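Weerasinghe Lab Course, Mobile Manipulation
Handout 6: Working rules for shelf tasks
December 2023

Read this before your first session at the shelf station. It replaces the two-page sheet from last term. The station is in room 107 and each pair has a slot of 40 minutes. Setup and cleanup come out of that time.

1. Before power-on

Walk once around the robot and look at the floor. Bags, cables that are not part of the station, and loose fruit all go outside the tape. Check that the shelving unit does not rock when you push it at the top. If it does, stop and report it. Do not wedge it with paper.

Both stop buttons must be tested at the start of every slot, including when the pair before you has just tested them. One person holds the wireless stop for the whole session and does nothing else with that hand. The other person runs the Ellow console. Swap at the halfway point, with the arm parked.

2. Speed and reach

The hand speed limit for student work is 18 centimeters per second. It is set in the Hatow controller and you do not have the password. If your path planner asks for more, the controller will clip the command and your timing will be off, so plan with the limit in your own code as well.

No one reaches into the shelving while the arm is enabled. This applies to small corrections too, such as turning an object that has rolled. Park the arm, disable it, say "disabled" out loud, wait for your partner to repeat it, then reach in.

3. Placing the objects

Use the objects listed on your task card. One object to a compartment unless the card says otherwise. Soft fruit bruises after repeated grasps and a bruised pear does not slide the way a fresh one does — replace it when the skin breaks and write the change in the log.

Record where each object lies and which way it points. "Pear, center column" is not enough for someone else to repeat your trial. Give the column, the shelf, the distance from the front edge, and the direction of the stem end if there is one.

4. Approaching a compartment

Most of the damage to the unit has come from the knuckles and the wrist, not the fingertips. Students check the fingertip path and forget what follows behind it. The collision model in Broralix must include the full hand, the wrist and the forearm, plus the cable with its slack.

Come in from the open front. Keep the hand closed while moving between compartments and open it only once the wrist is lined up with the opening. A spread hand is wider than it looks on the console and will catch a divider panel.

Stop at a hold point outside the compartment. Compare the planned pose with the real one. Continue only when the person with the stop says "go."
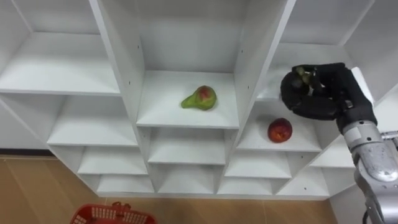
Figure 6.1. Hand closed and empty near the apple's shelf. The pear is one column to the left.

Note how close the apple is to the front edge of its shelf. An object in that position can be pushed off by a light touch from the thumb, so approach slowly and close the fingers evenly.

5. If something falls

Press stop first. Do not try to catch it. Leave the arm where it is until you have written down its joint positions, then park it by the normal routine. A dropped object counts as a failed trial and stays in your results.

6. Log sheet

Fill in the sheet during the session, in pen. Required entries: names of both partners, stop test result, software version, object positions, each trial with its outcome, and any contact with the shelving, however light. Reports with missing contact entries lose 2 points.

Park the arm and switch off at the wall before you leave. Log sheets go in the tray by the door.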